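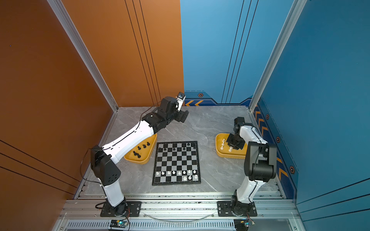 Project report: what went wrong with Pundavus, and what we did next

So the short version is that our chess robot broke a part of itself in October, during a game, with people watching. I'm writing this report mostly about that, partly because it took up half the semester and partly because it's the bit other teams will get some use out of. The chess side (move search, board state and so on) is in Estela's report and I'm not going to repeat it.

Pundavus is two arms playing each other over one board. Each side has its own controller and a yellow tray next to the board. Estela Urrutia wrote the game logic, and I did motion and wiring with a lot of help from Ginevra Melis, who teaches the lab section and had built a pick-and-place cell before. Both arms are bolted to the same front rail, so their reach overlaps over most of the board. We knew that from day one and thought we had it covered!

What happened

It was a Thursday, a bit after four in the afternoon, and we were on game 17 of the test run. One arm took a knight on the far side of the board and headed for its tray. The other arm was supposed to wait until it got a "clear" message. It didn't wait. It started its own move early, the two wrists met above the middle of the board, and there was a crunch I can still hear. A finger snapped off one gripper and pieces went all over the floor of the enclosure. I hit the stop button, but I was easily a second late, and by then the motors had already tripped on their own.

No one had a hand inside, thank goodness. But I had reached in to straighten a pawn just a few minutes before, with the arms powered, which I'd gotten into the habit of doing. Ginevra had me write that down in the lab log before we touched anything else, and she was right to.

Finding the cause

I was sure it was a loose connector. I spent two evenings wiggling wires and swapping the little boards at the front, and found nothing wrong with any of them. Then Estela lined up the logs from both controllers and saw that the clear message had been sent, just for the move before. It had sat in the queue while the other controller was busy, and when that controller finally got around to it, it took the old message as permission for the new move. Our messages had no move number on them. Every "clear" looked the same as every other "clear."

Once we knew what to look for, we went back through the earlier games and found the same stale message 5 times. In all of those the arms happened to be working at opposite ends of the board, so they missed each other and we never noticed. That part bothered me more than the crash did.

What we changed

Every message now carries the move number, and a controller throws out anything that doesn't match the move it's on. This took one afternoon.

We also added a shared zone over the board. Only one arm can hold it at a time, and the arm has to be parked over on its own side, with the position read from the joints, before it gives the zone up. So even if the messages get mixed up again, the second arm still can't enter. Games are slower now – some 7 seconds more per move – and Estela complained about it until I showed her the quote for a new gripper.

The collision force limit was way too high. I'd raised it back in the first weeks because the arms kept stopping when they pressed down on a piece, and then I forgot all about it. It's back at the factory setting now, and I fixed the pressing problem properly by correcting the pickup height.

And hands stay out unless the power is off. There's a key for that now, and it lives on a hook by the door.

The replacement finger came from Donati and took forever to arrive, so we printed a spare in the Flitton lab in the meantime. It flexes a bit and drops a bishop now and then, but it let us keep testing the software at low speed.

Still open

We don't know what happens if one controller restarts while it's holding the zone. Right now the other arm just waits until somebody comes over, so it's safe but annoying. I also want to repeat the whole test run at full speed before we take the setup to the Kurkirton open day, and that has to wait until I've refitted the Donati finger and redone the calibration on that side.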